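About Stadon

Stadon collects examples for machines that are learning to use their hands. We began in May with two pairs of grippers, a borrowed van and a list of chores that Petkov, our first client, wanted a robot to manage one day. The list had 28 chores on it, and folding clothes was near the top, so that's where we started and, to tell the truth, where a good part of our hearts still is.

Most of our work happens in ordinary homes, with a person holding the grippers and doing the chore the way they would on any other day, only with two fingers where they'd normally have five. It takes a bit of getting used to! Cloth is the great teacher. It bunches up, it slides, and it never lies quite the same way twice – a learning system needs to meet it in all those moods. 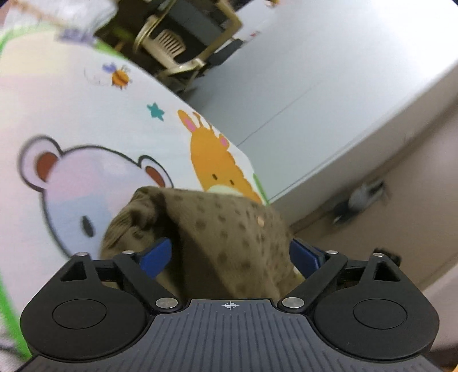

Our collectors train for 11 days before they go out to a home. They practice on towels first, then on shirts, and after that on whatever the household has in the closet. We ask them to keep the slow tries and the clumsy ones along with the good ones, and we go through every recording ourselves before it's passed along. As of November 2018 we've gathered 3207 of them, and 600 of those are clothes and nothing else.

Sleeves and collars get extra time with us, and so do thick, ribbed fabrics, which behave very differently from a thin cotton shirt. Anyone who has folded laundry on a bed, a rug or a child's play mat knows that the surface matters too, and we're always glad to work on a new one.

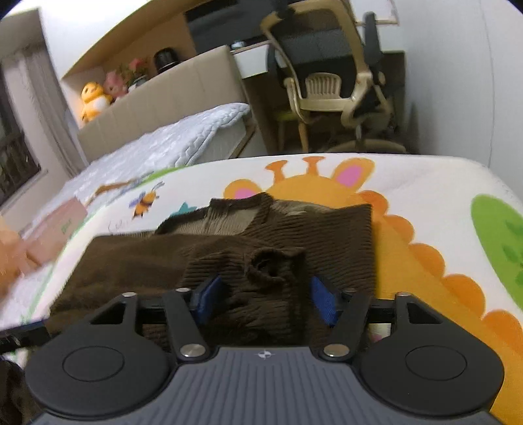
Who we work with

Petkov is still with us, and Dremer joined a little later with a long list of kitchen chores. Our labeling tool, Finik, was built here in the office and gets a small improvement most weeks. If you'd like to open your home to us for an afternoon, or try out as a collector, please write – we answer every letter, though sometimes at more length than you bargained for.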